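Guardar a roupa de inverno em abril (e outras teimosias)

Todos os anos digo a mim mesma que desta vez vou fazer a troca dos armários com calma, um cesto por dia, com música e uma chávena de chá ao lado. E todos os anos acabo sentada no chão do corredor às onze da noite, rodeada de camisolas, a tentar lembrar-me por que razão guardei um cachecol que pica no pescoço desde o primeiro dia em que o usei.

Este ano comecei em abril, cedo demais, como a minha mãe fez questão de me avisar pelo telefone. Ela é da escola antiga: os casacos só se arrumam quando já ninguém se lembra do frio. Eu sou mais optimista, apanho dois dias de sol e já estou a subir ao escadote para ir buscar as caixas de cima. Claro que na semana seguinte choveu e arrefeceu, e lá andei eu de caixa em caixa à procura de umas meias grossas, mas isso é outra conversa.

O que eu queria contar é que, pela primeira vez na vida, aprendi a dobrar roupa. Tenho 3 gavetas na cómoda do quarto e durante anos vivi convencida de que o problema era a cómoda. Cheguei a andar a ver móveis, apaixonei-me por uma cómoda da Jurnholm, lindíssima, e só não a trouxe para casa por não caber entre a janela e a porta (medi, voltei a medir, e ainda pedi ao meu marido que medisse, a ver se a fita dele era mais generosa do que a minha).
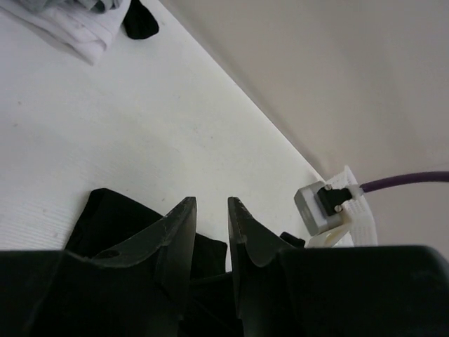 A cómoda ficou, portanto, e tive de mudar eu. Comecei pelas camisolas de algodão, que são as mais dóceis. Estico-as bem na cama, de frente para baixo, aliso com a palma da mão do meio para fora e só depois dobro um lado, depois o outro, com as mangas para trás. A seguir é dobrar ao meio e outra vez ao meio, e arrumá-las de pé, encostadas umas às outras como livros. Parece coisa pouca, mas a primeira vez que abri a gaveta e vi tudo de uma só vez, sem ter de levantar nada, fiquei ali parada uns minutos a admirar. Chamei a família toda. Vieram, olharam e foram-se embora, que lá em casa o entusiasmo por gavetas não é hereditário.

As malhas são outra história. As de lã grossa não gostam de ficar de pé, tombam para o lado e arrastam as vizinhas, de maneira que essas vão deitadas, no máximo 6 por caixa, com um saquinho de alfazema no meio. A alfazema vem do quintal da minha tia e perfuma até as caixas que não a levam.

E depois há a roupa preta, que merecia um texto só para ela. Tenho imensa, confesso! De noite, à luz do candeeiro, não distingo as costas da frente, e já dobrei a mesma camisola duas vezes do avesso antes de perceber onde estava a etiqueta. Agora deixo-a sempre para a manhã, junto à janela, e tenho um paninho húmido ao lado para os pelos do gato.

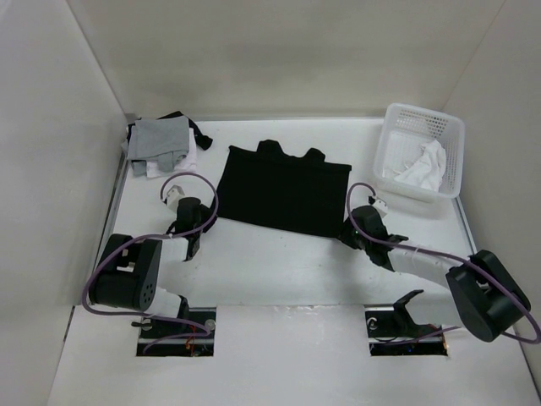 Viera Lukáč escreveu-me a propósito disto, depois de eu ter falado da roupa preta no texto anterior, e diz que em casa dela se vira tudo do avesso antes de lavar e se dobra ainda do avesso, de modo que o pó da prateleira fica do lado de dentro quando a peça se veste. «Perde-se um bocadinho de tempo de manhã», conta ela, «mas o preto chega à primavera ainda preto.» Acrescenta que nunca pendura malhas em cabides, nem por uma noite, e que os ombros lhe agradecem.

Viera, fiquei a pensar nisso e já experimentei com duas blusas. Ainda me atrapalho a desvirá-las quando estou com pressa, mas hei-de lá chegar. Quanto aos cabides, tens toda a razão, e tenho um casaco de malha com dois biquinhos nos ombros que o confirma.

Falta-me a prateleira de cima, a dos lençóis, onde mora um lençol de elástico que ainda não consegui vencer. Se alguém tiver um método que funcione com uma pessoa só e braços curtos, a caixa de comentários está aberta. Até lá, vai enrolado para o fundo, atrás das toalhas.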